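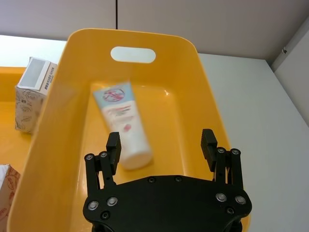

Disthorpe council wants to take away the small recycling sites and I think it's a daft idea, badly costed and worse explained. Eleven pages of consultation, one of them a map with the wrong car park on it. The line is that we can all drive out to the big depot on the Moen road instead. Fine for those who drive. But think what we're really asking people to do. One squeezy tube lying in the bottom of a big yellow bin, that's what a week of good intentions looks like in plenty of bathrooms, and no one is getting in a car for that. They'll chuck it in with the potato peelings. I would. I have.

Soft tubes are the awkward ones, to be fair. Hand cream, toothpaste, hair stuff. The kerbside lorry won't have them, never has, too small and too mixed, cap one plastic and body another. So they went in the bank behind the library, which is one of the sites for the chop. Walk past, drop it in, carry on to the shops. It worked becuase it was on the way to somewhere.

The council says 2455 households used the small sites last year and calls that low. Low compared to what? The depot had 2315 by the same count, with a weighbridge and a man in a hut and a sign you can see from the bypass. So the sad little banks with the broken lids beat it, and that's the bit being closed. I read that table three times thinking I'd got the columns mixed up. I hadn't.

Gunvor Hägglund, who wrote to this site last month, thinks I'm being sentimental. Her point is that the banks overflow and the rats come and she has to look at it from her kitchen. Fair. I wouldn't want it either. But a bank that overflows is a bank people use, and the answer is to empty it more. Twice a week in January at least, when everyone is getting rid of gift sets. The contract with Prokis allows for extra collections, it's there in the appendix, 633 pounds a month for the lot. Someone decided not to ask for them. I'd like to know who, and whether they've ever carried a bag of empties up Nallalero Hill in the rain.

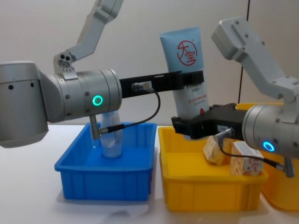 Robot arms passing a cosmetic tube over a pair of plastic bins.

Then there's the guilt business, which I can't stand. Posters telling us to Do Our Bit. A leaflet through every door, glossy, can't be recycled itself as far as I can tell. All this effort on making people feel bad and hardly any on making it easy. My mother washed out every jar she ever owned and she wasn't a saint, she just had somewhere to put them. There was a shelf, then the milk crate, then the man who came for them. Take away the man and the jars go in the bin. Simple as that really.

And don't get me started on packaging. Why does a tube of hand cream need a box round it. Why two sorts of plastic in one thing the size of a banana. The makers could sort that out tomorrow if they were charged for it, but they aren't, we are, through the council tax and then again in petrol.

Märta Lunde has been taking a petition round the market, 2786 names when I last spoke to her, and she's had them signing on the bonnet of her car. She wants the sites kept and a lid fitted that shuts properly. That's the whole demand. It isn't much! I'd add a bank at the health centre, where there's a wall doing nothing, and one near the school gates so parents can drop things off on the run they're making anyway.

The council meets at half past six in the old reading room, usual stairs, no lift, bring a cushion. Public questions come first and they cut you off after three minutes so write yours down. Mine is about the extra collections. If you've got a better one have it ready, and if you can't manage the stairs the clerk has to read yours out for you, thats in the rules, but it needs to be with her by noon.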